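Painting the inside of parts bins – worth it?

benchrat_34
We have a row of open metal bins on the line and the floors are getting badly scratched. I was thinking of sanding them and putting on a coat of Plikix enamel in February during the shutdown. Has anyone done this?

mollyk
Did it once. Looked great for six weeks. Then the paint came up in flakes and we were picking chips off the parts. I would leave them bare.

Dunmore Fab
Disagree with mollyk. It depends on the prep. If you only scuff the surface with 40 grit and skip the primer, of course it flakes. Ours are primed and holding up fine.

mollyk
We primed. Solid parts with square edges get dropped in all day. No enamel likes that.

benchrat_34
What about a rubber mat on the floor of the bin?

Dunmore Fab
Mats shift around and the small stuff gets under them. I'd rather have paint.
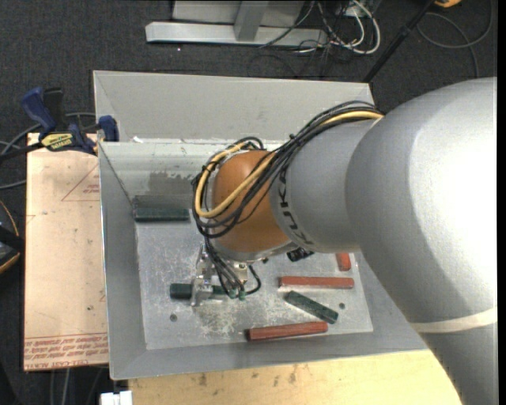

Wai-kit Ho
Maintenance lead, Biltley

The bins at our place are bare metal and I keep them that way. The one in my picture has a heavily scratched floor and scuffs on the back slope, and there is a bit of white debris sitting on the rim. None of that bothers me. I wipe the bins out at the end of a shift and check the edges for burrs – that matters more than the finish. Sloping sides help too, as parts slide to the floor. We tried a Nyanda liner in one bin and took it out again.

benchrat_34
OK, leaving the walls alone. I may still try a mat in one bin.

Comments

Kai-wen Tsao: What do you use on the burrs? A file, or a flap wheel?

pressroom6: Flap wheel here. Quick and cheap.

oldtoolcrib: Still on the side of paint. Two thin coats, and give it time to cure.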